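### 5. Two-arm hose test

1. Set the left gripper to the Hendeck profile, force limit 662.
2. Grip the fitting on its ribs – leave the smooth cuff clear of the fingers.
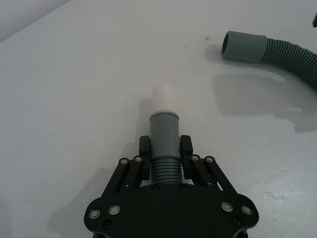

Damian Pietrzak asks for the limit to be lowered on softer hose.

3. Bring both arms to the pre-insert pose.

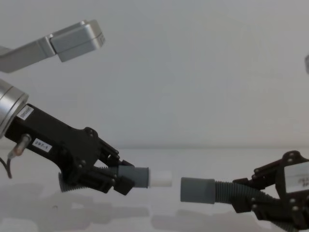
Fig. 5-2. White end facing the opposite cuff.

4. Save the pose and check both arms.
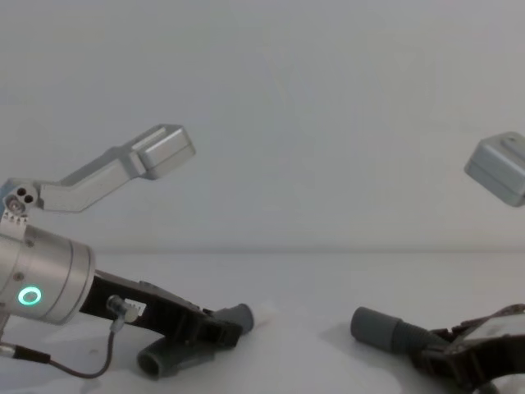 Log each gripper profile separately. Before jogging, check for a green ring on the left wrist housing, and keep the thin cable clear.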